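How does a robot learn to tidy a desk?

Last updated: 12/6/24

In our robot club at Cilten School, we are 7 children and one teacher, Mrs Sulastri Sutanto. This term our project has the name Grinaton. We want a robot with two arms to make a desk tidy.

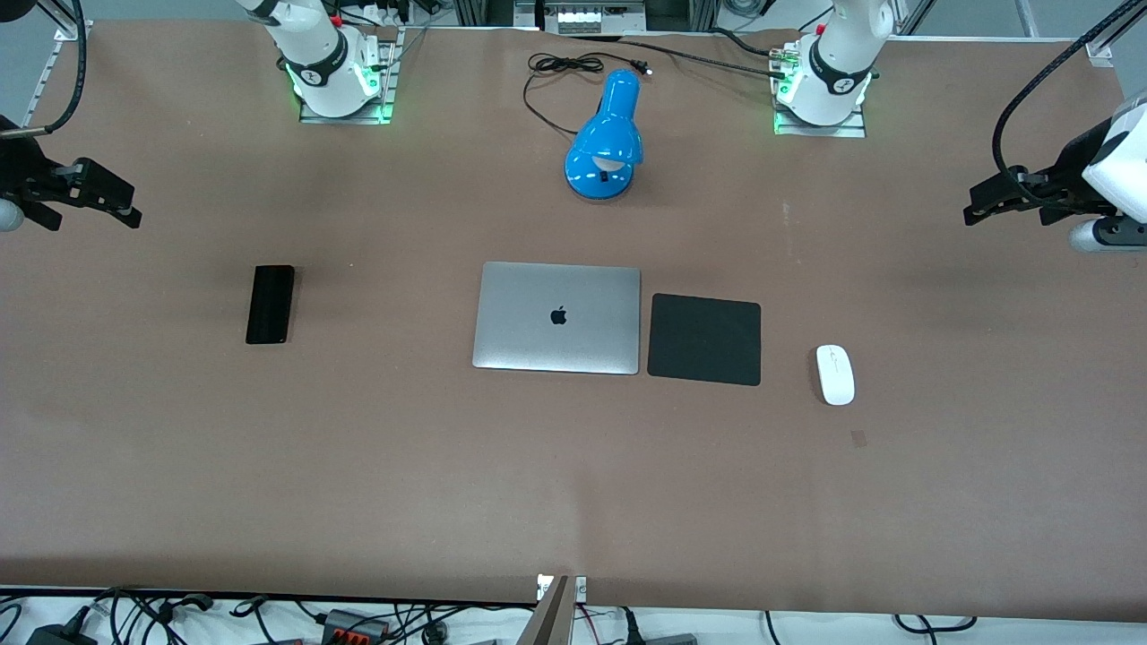 A robot does not know the word "tidy". We must teach it with small tasks, and each task has a start and an end. One of ours is called "mouse home". At the start the white mouse lies on the brown paper, to the right of the black pad. At the end it must be on the pad. The laptop must stay where it is.

Idris moves the arms many times, and the computer remembers every movement. We have saved 630 tries until now. Then the robot tries alone, and Nhyira writes down what it did.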